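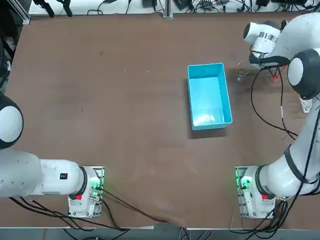
평행 그리퍼부터 끝장을 보고 다른 걸 달아야지, 하루에 둘 다 건드리면 나중에 로그를 못 믿게 된다는 말을 아침부터 들었다. 맞는 말이다. 그런데 Wekex 그리퍼가 오전에 도착해 버렸으니 어떻게 참나! 결국 점심도 거르고 오른팔에 Wekex, 왼팔에 Angelovski를 물려서 같은 동작을 번갈아 돌려 봤다.

반복 횟수는 합쳐서 481번. Wekex는 닫히는 느낌이 정말 부드럽다. 얇은 걸 집을 때 손끝이 슬쩍 따라가 주는데, 보고 있으면 괜히 웃음이 난다. 대신 명령을 보내고 움직이기까지 살짝 굼뜨다. Angelovski는 반응이 칼 같은데 모서리를 잡으면 자꾸 미끄러졌다(패드 탓인지 힘 설정 탓인지 아직 모르겠다). 놓친 건 Wekex가 두 번, Angelovski는 그보다 훨씬 많았다.

컨트롤러는 Urnska로 세 시간 가까이 버티다가 저녁에 Trivia로 바꿨다. 세상에, 떨림이 확 줄었다! 게인은 그대로 뒀는데도 그렇다. 파란 통 벽에 바짝 붙여 내려가는 동작이 제일 걱정이었는데 두 팔 다 한 번도 안 긁고 지나갔다. 케이블은 손목 쪽을 다시 묶어야 한다. 크게 돌릴 때마다 신경이 쓰인다.

내일은 패드만 바꿔서 Angelovski를 다시 돌려 볼 생각이다. 하나씩만 바꾸기로 약속했다. 벌써 밤 열한 시인데 잠이 안 온다.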